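Ostora Textile Forum
Board: Members' Business > Guild and group administration
Thread: Proposed change to the rules for the autumn handmade sale

GuildSecretary_Clustden
Members of the Clustden Knitting and Crochet Guild are invited to comment on a proposed change to the rules for the autumn sale. Comments posted in this thread before the August meeting will be read out there. Members who prefer to write privately may send me a message through the board.

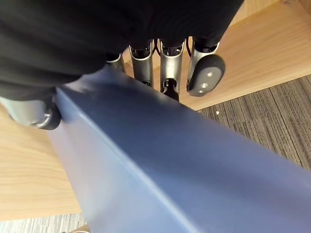
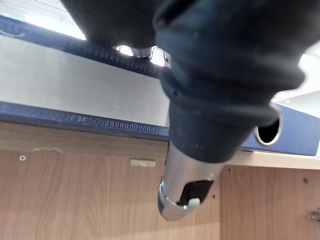 The present rule allows any paid-up member to sell work "made by the member's own hand". The proposed wording is as follows.

"Work offered for sale must be made by the member. Where a published pattern has been followed, the designer's name and the name of the pattern must be shown on the ticket, and the member must be able to show that the designer permits the sale of finished items."

The proposal arises from a complaint received after the spring sale, when two stalls offered the same crocheted shawl and neither ticket named the designer. The designer was made aware of this by a customer and wrote to the Guild in courteous terms. I would ask members to keep to the wording of the rule and not to discuss the stallholders concerned.

purlwise_north
I support the first half of the proposal without reservation. A designer should be named. It costs the seller one line on a ticket.

The second half gives me more difficulty. A good many of the patterns I use came from leaflets bought in the 1980s, and the firms that printed them have closed. I cannot show that anyone permits anything. Am I to withdraw the baby cardigans, which have sold every year without complaint?

Zineb Filali
I write as a member who both designs and sells. My own patterns carry a short statement that finished items may be sold in small numbers provided that my name appears. I believe most independent designers take a similar view, and where they do not, they generally say so on the first page.

I would suggest that the burden be placed the other way round. A member should not sell an item where the pattern states that sale is not allowed. Where the pattern is silent, the member should be free to proceed, with the name on the ticket. That would deal with the cardigans.

hookandeye43
I am not sure the Guild should be involved in this at all. Whether a designer can stop somebody from selling a hat is a legal question on which I have read very different answers, and we are a knitting group. If we write permission into our rules, we are telling members that permission is needed. Has anybody taken advice?

GuildSecretary_Clustden
No legal advice has been taken. The proposal is intended as a rule of conduct for our own sale and does not set out to state the law. I accept that the present draft could be read otherwise and will raise this at the meeting.

M_Threadgate
With respect to hookandeye43, the Guild is already involved. The letter was addressed to the Guild. We let the tables, we print the poster and we take 8 per cent of the proceeds. A customer who is unhappy with something bought at the sale comes to us first.

I would keep the wording as drafted. If a member cannot find out whether an item may be sold, there are plenty of other things to make.

purlwise_north
That is easily said by someone who sells buttons.

M_Threadgate
I sell buttons and hand-dyed sock yarn, and I have knitted for the sale in the past. I do not see that it affects the point.

board_moderator
May I remind both posters of the board's guidance on personal remarks. The thread will remain open.

Lacebobbin
Could the draft also say something about kits? I have in mind the Jacquet cushion kits, where the yarn, the pattern and the backing fabric all come in one box. Last year there were five of these cushions on one table. They were nicely finished, but I doubt that customers understood what they were looking at, and the stall beside it had cushions of the member's own design at a higher price which did not sell.

I would be content with the word "kit" on the ticket. I am not asking for them to be excluded.

Zineb Filali
I agree with Lacebobbin. "Made from a kit" is a fair description and does the maker no harm.

hookandeye43
Here I must disagree again, I am afraid. A kit cushion takes as many evenings as any other cushion. If we label kits, somebody will next ask us to label machine-knitted work, and after that acrylic. The tickets are quite small.

Tess_on_the_loom
Machine-knitted work is in fact my question. I have used a knitting machine for the body of my jumpers for some years and finish the bands and collars by hand. Under "made by the member's own hand" I was never certain that I qualified, though no objection was raised. The new wording drops those words. Is that deliberate?

GuildSecretary_Clustden
It is deliberate. The view taken was that a domestic knitting machine is a tool operated by the member, and that the old phrase had been ignored for so long that it was better removed. Weavers were in the same uncertain position.

purlwise_north
Then I should like that put to a separate vote. Removing "own hand" is a larger change than the one about tickets, and it was not mentioned in the opening post. Some of us joined a hand-knitting guild – the word was in the name until the merger with the Grellent group.

Tess_on_the_loom
I would not object to a separate vote, although I should naturally like to know the result before I book a table.

M_Threadgate
Seconded, for once. Two votes, taken in that order.

GuildSecretary_Clustden
Thank you all. The following will go on the agenda as separate items: the removal of the words "own hand"; the naming of designers on tickets; the question of permission, with the original wording and Zineb Filali's alternative set side by side; and the labelling of kits.

Table bookings will open on the Friday after the meeting, so that members know which rules apply before they pay. The table fee is unchanged.

Lacebobbin
Will there be card payment this year? I had to turn two customers away.

GuildSecretary_Clustden
That is a matter for the sale organisers. Please see the separate thread on table arrangements.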